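Guides > Callar low cabinet > Part 2: Floor, placing, doors

Overview | Parts | Set-up | Care | Spares

2. PLACING THE CABINET

Read this part all the way through first. Two people for the lifting. Cabinet is not heavy but it is awkward, no handholds on the back.

Before you start
Sheet floors (vinyl, lino) – sweep, then wipe, then leave it an hour. Grit under the base will scratch and you won't see it till you move the thing again. Wood floors, same but no wet cloth.

1. Clear the wall. Take off any baseboard heater cover that sticks out.

2. Mark the cabinet width on the wall in pencil. Light marks.

3. Find any seams in the floor covering. A seam out in the open in front of the cabinet is fine. A seam right under the front of the base is not, the base will sit a hair high on one side and the doors will go out of line. Move the cabinet back or forward until the whole base is on one piece.
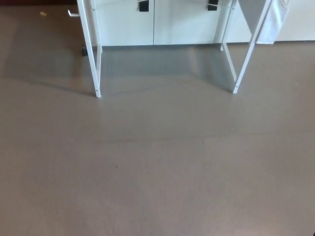

4. Walk the cabinet in, one end at a time. Do not drag it. Dragging lifts the edge of a seam and then you have a floor job on top of a furniture job.

5. Push back until it touches the wall, then check the bottom front edge against the floor. Should be one straight line the whole way. If you see daylight at one end, use the thin shims from bag 3. Never stack more than two.

6. Open and close both doors. The gap in the middle should be the same top and bottom. If its wider at the top, shim the low side. If that doesn't do it, go to the hinge screws in Part 4.

CAUTION: Do not stand or kneel on the cabinet to reach the wall. Fixing strap goes on from the side.

7. Fit the wall strap. Required, even for the low model. Use the right plug for your wall, the ones in the bag are for drywall only.

Note on frames and stands
Lots of people put a stand or a rack with legs in front of or over a low cabinet. OK to do, but:
– all feet flat on the floor, none on the base of the cabinet
– keep feet off seams, small feet dent sheet flooring and teh seam is the first place to go
– leave room for the doors to swing, or plan on moving the stand each time
– felt pads on metal legs, replace when they go flat

8. Sweep again. Plug dust and small screws end up way out in the middle of the room, so do the open floor too.

Check after a week. Floors settle under the weight, more so in April when the heating goes off. Redo steps 5 and 6 and snug up the strap.

Missing shims or strap: ask for part 358. Longer strap for thick baseboards is part 430. Write to Marlene Engelhardt at the Callar spares desk, give your model and which bag is short.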